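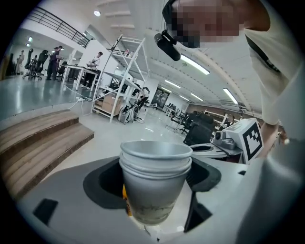
2 min read · 312 words

The cups kept coming up two at a time.

Inese logged it and pushed the stack back together. It was a quarter past four and the club had the floor until six. The Furnival qualifier wanted cups set out singly on a table, and the rules sheet took off points for every double.

"Squeeze less," said Vikas, who was team captain this term.

"I did squeeze less. I had it at 600 and now it's at 500."

"And?"

"Still doubles."

He came over and read her log upside down. Most of the entries had the same word in them. He asked if she had tried going in lower, near the base, and she showed him the page where she had.

Dirceu Cavalcanti, the club's teacher, was across the room on the phone with Castis about a shipment. He held up one finger, then went on talking.

Inese took hold of the gripper again. She closed it on the stack, lifted, and opened it. She did this until her wrist was sore. On the next try she got tired in the middle and let the handle turn a little before she pulled. One cup came away and the others stayed put.

She didn't say anything. She wrote "twist" in the log and did it again, turning on purpose. One cup.

"Vikas."

"I saw."

"It has to turn first. Then lift."

"The arm can turn," he said. "Jeferson wrote the wrist code in August and we never used it."

"Does it still run?"

"It ran in August."

They sat down at his laptop and looked for the file. There were 4 versions of it, all named final. Vikas opened the newest one and read without speaking while Inese stacked the cups back up.

Dirceu got off the phone. "Castis says Wednesday," he said. "What did I miss?"

"Watch," Inese said, and closed the gripper on the cups.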